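The Slot That Pushed Back

A robot cell built to strip old workstations ran for months without complaint. Then it started breaking boards, and the log said everything was fine.

By Nathalie Mertens

The fault was first recorded in July as a scrap figure. Nulis, a refurbisher of office and engineering computers, pulls usable parts from desktop workstations before the cases go to metal recovery. Memory modules come out first, then expansion cards, then drives. At the firm's Ritton site the expansion cards are handled by a single arm with a two-finger gripper and a camera at the wrist, running a control package called Gedano.
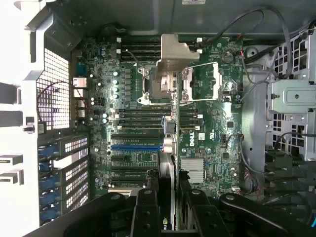
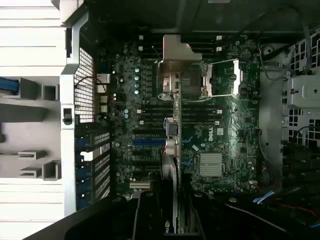 Inside an open workstation with a Dell motherboard.

A graphics card is held in three ways. The edge connector grips it along its length, the bracket is fixed at the rear wall, and on longer slots a small plastic latch hooks the tail of the card. All three have to be dealt with before the card will lift. A technician releases the bracket, presses the latch with a fingertip, rocks the card and pulls. The whole thing takes a few seconds and very little thought.

The arm did the same job in separate steps. It pressed the latch, checked wrist force for the small drop that follows a release, closed on the card and pulled straight up with a limit of 50 newtons. If the limit was reached, the arm was to stop, open and call an operator.

Over five shifts, eight boards came off the line with the slot body torn partly out of the board. In every case the log showed a normal pull. Peak force never passed 40 newtons, well inside the limit, and no operator had been called.

"The first idea was a bad sensor," says Gøran Strand, who ran the investigation for the integrator, Öberg. "We took it off and put it on the bench. It read correctly across the range."

The cause was found in the zeroing routine. A wrist sensor carries the weight of the gripper, and that weight has to be subtracted before the reading means anything. Gedano did this just before each pull, with the fingers already closed on the card. On a clean grasp the difference is small. When the fingers closed with the wrist slightly low, though, the arm was already levering against the slot, and the routine took that load as its new zero. Whatever force was present at that moment disappeared from the record.

A second fault hid behind the first. The latch check looked for a drop in force of a set size and accepted it from any cause. A finger sliding off the latch produced nearly the same trace as a latch letting go. Strand's team replayed the stored force curves next to the wrist camera images and found pulls that had begun with the latch still closed.

Neither fault did much damage alone. A hooked latch with a correct zero would have tripped the limit. A bad zero with an open latch would have passed unnoticed. Together they let the arm pull harder than it reported against a card that was still locked in.

There was also a safety question. The same force reading fed the protective stop used when an operator reached into the cell at reduced speed. That stop was backed by separate monitoring of joint torque in the arm, and a review found it had stayed within its rated values throughout. Öberg kept the cell fenced until the review was signed on 7 March 2021.

The repair was modest. Zeroing now takes place in free air, with the fingers open and the arm at rest, and the value is compared with the one stored at the start of the shift. A large difference stops the cell. The latch check needs agreement between the force trace and a camera view of the latch position, and where cables or a neighboring card block the view, the case goes to a person.

That last rule costs time. Workstation interiors are crowded, and the handoff rate rose after the change. Strand would like a second camera on a fixed mount, looking along the slots from the front of the case. Nulis has not yet agreed to pay for it.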